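4. Demonstration collection

4.1 Setup and operators

All demonstrations were recorded at the Illby site, on one bench, over a single collection period. Two arms share the bench, one on the left of the workspace reaching in low, the other mounted higher. Only one gripper touches the stick at any time in the task reported here; the upper arm stays parked unless the operator asks for it. We kept it in place anyway. Moving it would have meant redoing the calibration, and the two-arm tasks (Section 6) use the same mounts.

Two ways of showing the task. Hand guiding: the operator takes hold of the arm near the wrist, motors in gravity compensation, and drags it through the motion. Remote control: the operator sits at a second bench with a pair of small leader arms and the follower copies the joint angles. The remote control software is Cevitz, our own, described in the earlier report and changed only in the logging. Joint positions, gripper opening and camera views are stored together. Force is not measured directly, we only have motor current, which is noisy and which we did not use for training.

Operators were a mix of lab members and people from the other groups in the building. Each had a short practice period before recording started. No scripted motion was given. They were told where the stick should end up and nothing on how to hold it, which in hindsight was a mistake for the hand guiding condition (see 4.4).

4.2 The task

Pick up a thin white stick lying flat on a white table, carry it across, put it in the cup. That is the whole task. It was chosen for being dull to describe and annoying to do. A thin rod flat on a hard surface leaves very little for a fingertip to get under. The approach height has to be right to within a small margin: too high and the fingers close on air, too low and the tip presses into the table and the arm complains. Then there is the turn to upright, which has to happen somewhere between pick and cup, and operators disagreed strongly on where.

Start positions of the stick were varied by hand between episodes. Angle also varied. The cup was left at the far side of the table near the wall for the main set and moved only for the held-out test set. Background fixed throughout. Lighting came from the ceiling and was not controlled, so the arms throw shadows over the work area and these move with the arm. We thought about a diffuser and did not fit one. A policy that breaks when its own shadow crosses the object isn't much use outside a lab.

Figure 3 shows the workspace as recorded by the chest-height camera. This view was one of the inputs to the policy, the others being the wrist view and the overhead view.
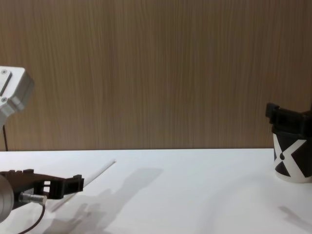

Figure 3. Workspace for the stick-to-cup task, chest-height view. The lower gripper is close to the stick; the cup stands at the far right.

Two things about this view mattered later. First, contrast. White rod, white table: in the chest-height images the stick is picked out mostly by the faint grey shading along its lower side. In early training runs at low image resolution that line vanished, and the policy drove the gripper to a sort of average stick position and closed there. Raising the resolution fixed most of it. Cropping did not help, as the crop threw away the cup.

Second, the shadow. A large soft grey patch falls on the table right beside the stick, far larger than the stick's own edge line. We were worried the policy would latch on to it. To some extent it did, and perhaps not in a bad way. When we masked out the patch at test time, success at the pick stage dropped, which suggests the network was reading gripper height partly from how the shadow sat relative to the stick. Humans seem to do the same. Two of our operators said without being asked that they watched the shadow to know when to close. We have not followed this up properly.

The cup is easy by comparison. Bold black X on a white body, black holder over the rim, nothing else on the table like it. Location errors for the cup were small in every condition and are left out of the tables.

4.3 What was collected

In total 3,872 episodes were kept, hand guided and remote control together. Episodes were thrown away for dropped camera streams, for the operator stopping part way, or where the logging clock slipped. We did not throw away clumsy episodes. A stick that was nudged, chased along the table and then picked up still counts as a demonstration if it ended in the cup. Some of these turned out to be the most useful ones, since they hold the only examples of recovery from a missed grasp.

Each training run used a subset of 1,000 episodes, drawn separately for each condition, so that the hand guided and remote policies saw the same number of demonstrations. The mixed condition drew from both pools in equal parts. Same network, same training length, same seed list. Episodes were labelled success or failure by the operator on a foot pedal and the labels checked afterwards by the first author and by Tudur Ifans, going through the recordings separately. Disagreements were mostly over sticks resting across the rim and not in the cup. Those were counted as failures.

Timing was logged from the first movement of the arm to the release. Pauses left in. We tried trimming them and the resulting policies were faster but overshot at the pick, propably because the pause just before closing is where operators sort out the height.

4.4 Hand guiding against remote control

Our expectation was that hand guiding would give better demonstrations. The person feels the contact, stands next to the stick, sees it from any angle they like. For the pick alone this held. Hand guided episodes had fewer missed grasps and the approach was more direct. Operators also liked it more, at least at first. Later in a session they liked it less, the arm is heavy to turn at the wrist even in gravity compensation and the turn to upright needs exactly that joint.

The trouble is in the images. In hand guiding the operator's hands and forearm are in view for much of the episode, and at test time they are not. We tried replaying the recorded joint paths with nobody at the arm and recording the images again, a common fix. It works where the object does not move before the grasp. With a thin rod it often does: it rolls. A small touch sends it some way across the table and the replay then closes on nothing. Replay succeeded in 80 of the first batch of attempts before we changed the surface friction with a light sanding of the table, and we do not report a rate for that batch as the number of attempts was logged wrongly. After the sanding, replay was good enough to use, and the replayed images are what the hand guided policies were trained on.

Remote control has the opposite profile. No hands in the image. What the operator did is what the robot did, same joints, same delay, same limits. But the operator is looking at a screen or across the bench, feels nothing through the leader arms, and tends to come in too high. Most used the same trick after a while: lower until the tip just touches, back off a little, close. This shows in the joint logs as a small dip and rise before nearly every remote grasp and is almost absent from the hand guided ones. The policies copy it. The remote trained policy dips, touches, backs off, closes, even on starts where it is well lined up already.

On the test starts the remote policy put the stick in the cup in 70 per cent of trials. The hand guided policy was below this, and the mixed policy was above both on the pick and level with the remote policy on the full task (Table 2). Broken down by stage the picture is clearer. Hand guided: good pick, bad turn. The wrist turn in those demonstrations is split into several short pushes with the operator changing grip between them, and the policy reproduces the stops, sometimes staying in one for good. Remote: slower pick, smooth turn.

4.5 Where the turn happens

Operators fell into two habits. Early turners brought the stick upright straight after lifting and carried it across like a candle. Late turners carried it flat and tipped it over the cup. Both work when a person does them. Mixed together in training they cause trouble, and this was the largest single source of failed trials in the remote condition. Half way across the table the policy is between two habits and the stick ends up at a slant that suits neither, then hits the rim.

We repeated the training with early turners only. The slant failures went away. Late turners only gave the same improvement on the nearer starts but was worse when the stick began close to the cup, there being no room to tip. For later collections we now tell operators to turn early. This goes against the idea of unscripted demonstrations and we are not fully happy with it, though the instruction is one sentence long and costs nothing.

A model with an explicit choice of mode should cope with the mix. The Owen variant of our policy does this with a discrete latent and did separate the two habits, without labels, in most seeds. In the remaining seeds it separated left-hand starts from right-hand starts instead. Results in the appendix.

4.6 Limits

One table, one wall, one cup. The wood-grain wall behind the table has no fixtures or marks on it and gives the network an easy horizon line where it meets the white surface; the test at Sutemmont, with a different wall, was lost to a gripper fault and only the pick stage could be scored. The fingers are printed and wear at the tip. We changed them during collection when they slipped, and did not log every change, so finger wear is mixed in with operator and with condition. Worn tips may well explain part of the gap in the late hand guided episodes.

Operator skill is also mixed in. People got better. Remote control improved more with practice than hand guiding did, and since the order of conditions was not balanced for all operators the comparision in 4.4 should be read with that in mind. A balanced repeat is planned for May, with the same stick, fresh fingers for each operator, and the early turn instruction given in both conditions.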